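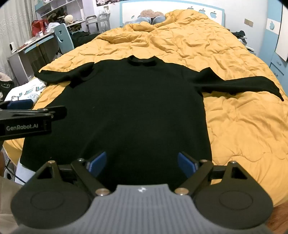 Black sweater, left sleeve folded in, right sleeve still out. Pads open over the lower part.

July 2021 – open day, notes before I forget

Got to the Kitberg building late, missed the intro. Sweater folding was the one everybody crowded around. Two hand-held grippers, one per hand, GenRobot.AI printed on the side of one. Blue pads on the finger tips. Colm Brophy did the talking, I stood at the back with Cormac.

What I got down:

- black knit on a mustard quilt. Good contrast for the garment outline, terrible surface. Quilt bunches up and the pads can grab quilt along with the hem. Asked about this, Colm says they want it that way, a flat table teaches you nothing about beds
- sleeves before body. I would of started at the hem, Cormac too
- black on black is the harder problem. Sleeve over torso, hardly any edge to go by. Would like to see how Geraghty's segmentation does on that, ours would merge the two I think
- 316 folds logged so far acording to Colm, sweaters and T-shirts mixed. Didn't get the split

Short Q&A after. Someone from Ukeck wanted cycle times and got a vague answer. I asked about pad wear – they swap both pads together, 4 sets used up since October. Better than ours. Didn't catch the material, ask.

Cormac had a go with the grippers. Says the weight is OK but his wrist got tired fast on the long reaches across the bed.

To do:

- email Colm re pad supplier + the split
- try our own folding on a duvet, not the bench. Cormac has one he can bring
- Skunurthorpe visit: ask for the same kind of demo, dark knits if they have them
- parking receipt, still in my jacket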